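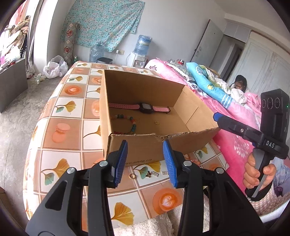

Two hand-held grippers at a bedroom table, with small jewelry in and around a cardboard box.

The Small Stuff Is Still Ours

Every spring I get asked whether it is time to buy a robot for the house. My answer in May was the same as last year's. Wait.

I spent a Saturday at an open house at Vultport, where a company called Kometti was showing a machine that loads a dishwasher. It did fine with plates. It did fine with mugs. Then a visitor handed it a teaspoon and the line behind me got long.

I don't say this to be mean about it. Plates are the right place to start. They are stiff, they are all close to the same size, and there is a rack with slots waiting for them. A shop floor is much the same. At the Tullow plant, where I worked for 34 months, an arm moved 3,128 cartons in one shift and we thought nothing of it. The cartons were identical and the floor was painted with lines.

A bedroom table has no lines. Think about putting away a beaded bracelet, a watch with a soft strap and a ring. The bracelet changes shape when you lift it. The ring lies flat, and two thick pads have to get under an edge thinner than a coin. A patterned tablecloth makes a tiny gold thing hard to find, even for me with my glasses on. Most people do this job in under a minute while thinking about dinner.

The sales sheet for the Bortolotti home arm says it can handle more than 100 household objects. I read the list. It has bottles, boxes, towels and shoes. It does not have one earring. I would like to see that list printed the other way, with the things it drops.

My sister disagrees with me. She says she would gladly pay for a machine that only folds towels, and she has four kids, so I take the point. If towels are your problem, you may be closer than I am.

For my own house, the test is the dresser top. Clear it, put each thing in the right box, and don't lose the ring behind the bed. When a machine can do that 2 days running in a room it has never been in, I will get out my checkbook.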